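Notebook, September. Round-trip delay on the Flinska link, second pass
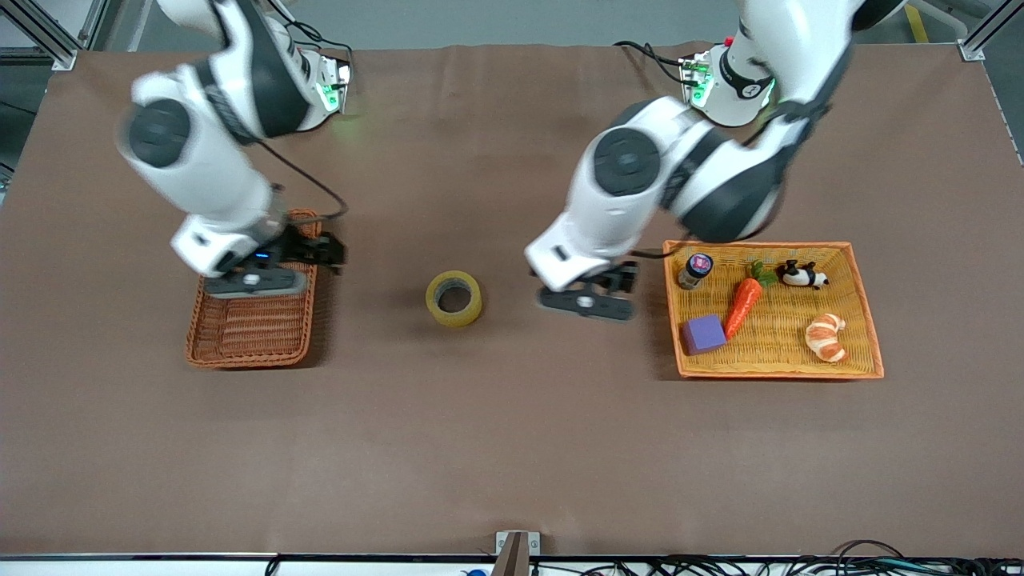 Setup

Same two hosts as the first pass. Sender on the Oltix board, receiver on the old Sleiman box, one switch between them, flow control off at both ends. Clocks not synchronized. All figures are round trip, taken on the sender, so clock offset does not enter. Do not halve these and call them one-way. Zeyu did that in the August summary and the two directions are not symmetric on this link.

Packet size fixed at the small setting. Logging goes to RAM and is flushed after each run. In the first pass it went to disk during the run, and the long tail we were chasing lined up with the flushes.

09:40

Idle baseline. Median 674 microseconds. The spread is narrow, with no samples past a millisecond. Repeated after a reboot of the receiver, same median to the last digit we keep.

10:15

Turned on interrupt coalescing at the receiver, default timer. Median goes to 792. Expected direction. The histogram splits into two humps, the lower one close to the old baseline. Laimutė thinks the lower hump is packets that arrive just before the timer fires. Plausible. Not checked. To check it, sweep the send interval slowly against the timer and see whether the humps trade places.

Coalescing off again, median back to 674.

11:05

Background load: bulk transfer from a third host into the same receiver port. Median hardly moves but the tail is bad. Worst sample 51 milliseconds. That is far too long for the receiver's own queue at this line rate, so it has to be the switch buffer or a retry somewhere. Counters on the switch show no drops on that port. Receiver shows none either. Did not look at the sender counters before clearing them. Need to rerun.

11:50

Rerun with sender counters saved. Worst case smaller this time, still well outside anything seen at idle. Two retransmits logged on the sender. Both belong to the control channel, and the probe does not use it, but they share a socket thread in the Jisano build. If the thread blocks on a retransmit, the probe timestamp is taken late and the delay is ours and not the network's.

Ott pointed at the line where the receive stamp is taken. It is in user space, after the poll returns. It should be the kernel stamp. The option exists in the build and defaults to off.

13:30

Rebuilt with kernel receive stamps. Idle median drops a little, as it should, with the wakeup no longer counted. Numbers from here on are not comparable with anything above this line. New baseline still to be taken properly, so no figure written down yet.

Under the same bulk load the long samples are gone in three runs out of three. Three runs is not many. Leave it going over lunch tomorrow with the full load script.

Priority marking

Tried marking the probe traffic high priority. No visible change. Zane says the switch ignores the marking unless trust is enabled per port, and ours was reset when the firmware went on. Config backup is from before the reset. Restore, then repeat the 11:05 run with marking on and off, in that order and then reversed.

Open

Send interval sweep for the two humps.
Idle baseline with kernel stamps, long run.
Switch port trust, see above.
Separate thread for the control channel. Ignacio has a branch, untested against this receiver.
Correct the August summary: strike the one-way column.

Raw logs are in the shared folder under flinska/pass2. The 11:05 log has no sender counters. Files before 13:30 carry the suffix "us" for user-space stamps, later ones "ks".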